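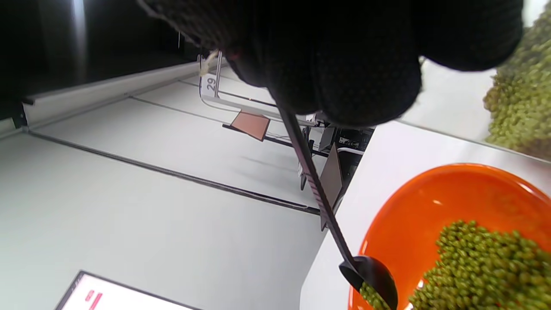 Green mung beans on the black spoon, and the orange bowl.

April, evening, quarter past nine

Today the newsletter for Nustitz finally went out and I feel empty, like after an exam. I have looked at the statistics page so many times that I know the colours by heart. I want to write down how it went, so that next month I don't make the same stupid mistakes and then believe they are new.

It began in the morning with the subject line. I had written 23 of them in a long column in my notebook. The first ten were all the same sentence with different clothes on. "Spring is here for your garden furniture", "Your garden furniture is ready for spring", and so on. At number 14 or so I became a little angry and wrote "Your chairs have been outside all winter, haven't they?" I laughed at it and put a cross beside it. Then I went on being serious for nine more lines, and all nine were worse.

The client wanted the word "exclusive" in the subject. I don't like this word. When I get a letter with "exclusive" in it I know that everybody in the country has received it. I tried to explain this by telephone, with politeness, but my English on the telephone is always smaller than my English on paper. I said "it smells of advertisement", and there was a silence, and then they said that it is an advertisement. Well, yes. I could not argue with that.

We agreed on the chairs. I still don't know how. I think they were tired and wanted their lunch. They kept "exclusive" in the second paragraph, where it sits beside the price of the wood oil and does no harm.

Then Jendano. I have used this program for two years and I still fight with it. This morning it had a new menu, and the button for the test sending was moved under a small gear wheel. I looked for it for half an hour. I wrote to the help desk, and three minutes after I sent the message I found the button, so I had to write again to say sorry. They answered both messages with the same text. I suppose it is a machine, or a person who has had a long week.

The test came to my own inbox and looked nice on the computer. On the telephone the large green button was lying over the price. You could read "only" and then nothing. I changed the space above the button, sent a new test, and then the price was there but the logo had become as big as a plate. Four tests before it was right. I write this number down to be fair to myself, last month it was more.
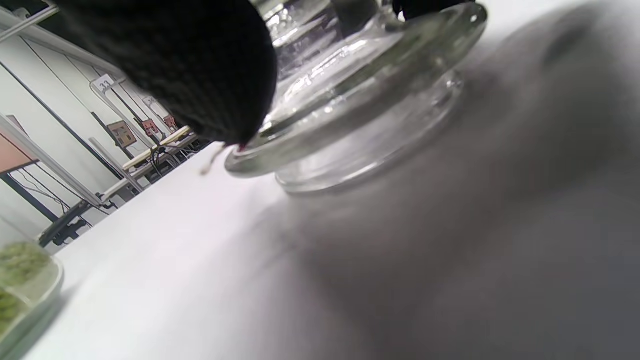
Black glove and the glass jar on the white table.

At two in the afternoon I pressed "send". I always stand up when I press it, I don't know why, it is perhaps a kind of respect. Then I sat down again and saw immediately, in the first line under the logo, "Dear gardner". No e in the middle. I had read this text so often that my eyes went over it like over a wet stone.

My stomach was cold for a good while. I thought of writing a correction to all of them, with a joke in it. I have seen other firms do this, the "Oops" letter, and some people in the forum say it brings even more sales than the first one. Some of them put a mistake inside on purpose, so that they can send the "Oops". This I find ugly. If I say sorry to people I want that it is true. In the end I did nothing, and I told the client myself before they could find it. They had not seen it. They asked if it costs extra to have it without the mistake next time, and I am almost sure that they meant it as a joke.

The results until now: one order came in the first ten minutes, for the wood oil. Then a long time nothing. At five there were several together, and one person in Rullberg bought the complete set with the bench, the most expensive thing in the whole letter. I was so happy about this bench that I made coffee, although I should not drink it after four o'clock.

And 80 people have unsubscribed. I know that one must not take it in a personal way. In the course I took in winter they said it many times: a person who leaves was not going to buy, the list becomes healthier, you should be glad. I understand it with my head. But when I see the number growing I think of each of them sitting in a kitchen somewhere, reading my sentence about the chairs and saying "no, enough of this". One of them filled in the box where you can give a reason. The reason was "I have a balcony". I thought about this for the rest of the day. It is a very good reason. We have never written one word for people with a balcony.

So tomorrow I will suggest to Nustitz that we ask this question at the sign-up: garden, balcony, or both. It is only one small question more. The course said that each question more on the form costs you sign-ups, and they had a curve to show it, but I would like to try. The folding table and the small box with herbs would fit to such people and nobody has tried to sell these to them. I made already a first sketch of the form, with three little circles to tick. It looks a bit like a form from the tax office. I must make the circles friendlier.

Another matter is the offer from Sánchez. They wrote again. They want me to do the text for one long sales page, the type where you scroll and scroll and there is a yellow line under every second word, and a clock at the top which counts down. When the clock arrives at zero you load the page again and it begins from the start. They pay well for it, better than Nustitz, and they pay on the day. I have the rent and also the repair of the car, where the bill is still lying under the fruit bowl so that I don't have to look at it.

I wrote two answers. In the first I say yes, with the condition that the clock must be a real clock, so when it is finished the price goes up for real. In the second I say no, thank you. Both are polite. I have sent neither of them. I read the first one aloud in the kitchen and my voice sounded fine until the word "condition", then it sounded like somebody who asks permission. I will change this word. "I would do it in this way" is better. It's shorter also.

What I notice is that I am not against a long page. I have read some really good ones, where I arrived at the end and was sorry that it was over, and I don't even remember what they sold. A long letter from a person who knows his tool and likes it, this I can read in bed. It is the clock that I can't stand. And the sentence "If you close this page you will never see this offer again", when I have seen it already three times since the winter.

For my own page I wrote nothing today, again. It still says "New site coming soon", and this has been there so long that it isn't decent any more. A woman at the market asked me what I do and I said I write letters for shops, and she said, oh, like at Christmas? I should put this on the page. "I write letters for shops." It says it better than the paragraph with "communication solutions" which I have made in January and was proud of.

Words I learned today: "preheader" (the small grey text after the subject, I had always called it the tail), "to churn", and "gardener", with an e, for ever.

Things for tomorrow, before I forget. Ask Nustitz about the balcony question. Send the invoice, and this time with the right month on it. Look in Jendano if the orders can be seen separately for the people who opened on the telephone. Correct the "gardner" in the template, otherwise it goes out again in May. Answer Sánchez, one or the other.

Twenty to ten now. I looked one more time, there is a second bench.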